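News > Automation > Purchasing

Floltholm lab delays arm purchase, puts glove budget first

The Floltholm handling lab will not buy its two new robot arms in April as planned. The money for the first half of the year goes to sensor gloves, spare marker cubes and a longer rental of recording stations, the lab informed its partners this week.

Intan Pangaribuan, who prepared the budget, wrote that the arms would stand idle without enough recordings of human hands. The plan now asks for 1008 recorded hours before any order is signed. Offers from the suppliers Hevby and Feda remain valid until the summer, and both have agreed to keep the price.

Recording continues with household objects, among them a blue vase with artificial flowers, which is gripped and moved by a person wearing black gloves with a marker cube on the back of each hand. 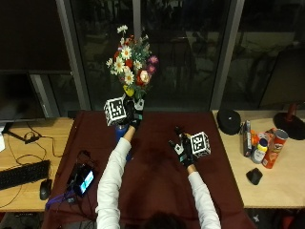 Ching-wen Liao would have preferred to order one arm now and the second later, and said that delivery times "are the part of the budget we cannot control."

The revised plan has 23 lines. Two of them are still open: the service contract and the insurance during transport. Krūmiņa, which rents the stations to the lab, is expected to send its new prices before the end of the month.

4 comments | 11 shares

Contact the newsroom | Back to top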